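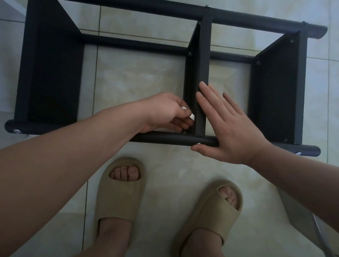 Holding the center divider against the front bar.

I love my Enden rack, and I say that after our Solico robot vacuum nearly brought it down! The black tube frame is simple to put together and sits nicely on tile. But the Solico is low enough to nose under the bottom bar and too tall to come out the other side. It wedged itself in, kept its wheels turning and walked the whole rack 10 inches from the wall. No error, no beep, and it ran for 22 minutes like that.
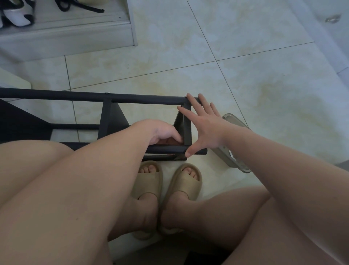 One hand on the bottom bar, the other up at the corner bracket.

Annag Halliday at Kinnear (quick, friendly, great on the phone) told me to check every screw, draw a no-go zone in the app and strap the rack to the wall. The strap is an extra, and for anything a robot can shove it really should be in the box.

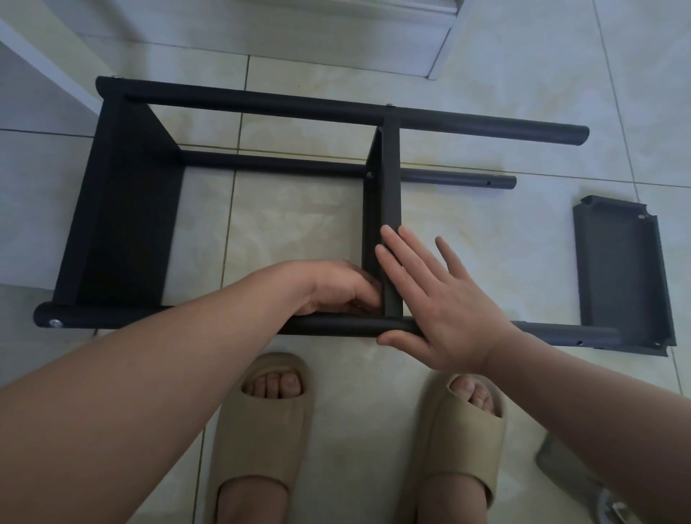
Still a terrific rack for $79, solid and good-looking, and I'd buy another. The Solico gets two stars from me until it learns to stop when it's stuck.

Craig Lindsay, 1 August 2021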